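In Defense of the Kitchen Table

Sharada Thevar
17/12/2023

When my husband and I looked for an apartment in Warkholm, we visited 11 of them, and in most of them I asked the same question to the agent: where do the people eat? The agent would show me a high counter with two stools. In one place he showed me the sofa. I am not joking, he said that most tenants are comfortable with this.

I have lived in this country long enough that I should not be surprised by small kitchens. But I still think we are giving up the table too easily, and I would like to argue for it.

I grew up in Kamudau, in a house where the table took almost all of the kitchen. To open the refrigerator, somebody had to stand up. My mother rolled dough on one end, and my brother and I did homework on the other end, and my uncle sat in the middle with his radio, which he repaired every evening and which never worked for more than a week. We complained about this table. It was in the way. When visitors came, it was pulled out from the wall and then it was even more in the way. I understand now that this was the reason we talked to each other. You cannot ignore a person who must stand up so you can get the milk.

A counter does not do this. At a counter you sit in a row, like in a train station, and look at the wall or at the stove. It is a good place for drinking a coffee quickly. I have tried to have a serious conversation with my daughter at a counter, about her school, and we both got a stiff neck, and she was glad to have an excuse to leave.

I know the arguments of the other side. Space costs money. In our part of Warkholm the rent for two rooms is now 1,513 a month, and if a table needs six square meters with the chairs, a person can calculate what each dinner costs. My neighbor Lahtinen made this calculation for me on the back of an envelope and was very satisfied with it. He eats standing up. He is also a man who pays for a parking space and has no car, so I did not take the envelope too seriously.

The second argument is that families do not eat together anymore, so the table is only for decoration. This is partly true. In our home we manage it maybe 3 evenings in a week. But I think the order of things is wrong here. People say: we do not eat together, so we do not need a table. In my experience it happened the opposite way. For one year we rented a place without a table, near the old Walen factory, and before that year was finished each of us had a private corner for eating. Mine was the window sill. I liked the window sill very much. In August, when we moved and had a table again, it took us weeks to stop carrying our plates away.

The third argument I respect more. Some people have bad memories of the family table. They had to sit until the plate was clean, or the father made speeches. A friend told me that she will never own one, and I did not try to convince her. A table can be used badly, the same as a telephone or a holiday.

But for the rest of us, I would ask the people who build apartments to draw one. Only draw it, on the plan, with four chairs, and then see if the door can still open. I have looked at many plans, and you would be surprised how often there is a drawing of a bathtub and a drawing of a double bed, and in the kitchen there is nothing, only the sink. I would also ask people who are renting to measure before they decide it is impossible. A small table against a wall is still a table. Ours cost less than 1,000, with the delivery, and it will probably be alive after me.

What kind of table it is, I think matters less than the shops want us to believe. It should not be glass, because you see everybody's knees. It should not be so fine that the children are afraid of it. My own taste is for light wood, with the grain going lengthwise so you can follow it with a finger when the conversation is slow, and with a rounded corner, which is kinder to the hip of a person who goes around it in the dark. And it should be allowed to have things on it. My mother cleared hers only for weddings and for the tax papers. I do not mind an open cardboard box left lying on its side, or the mail, or one glove. You push it a little to the left and put down the soup.

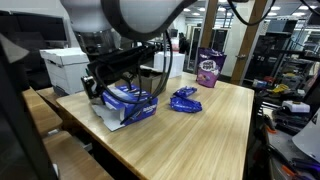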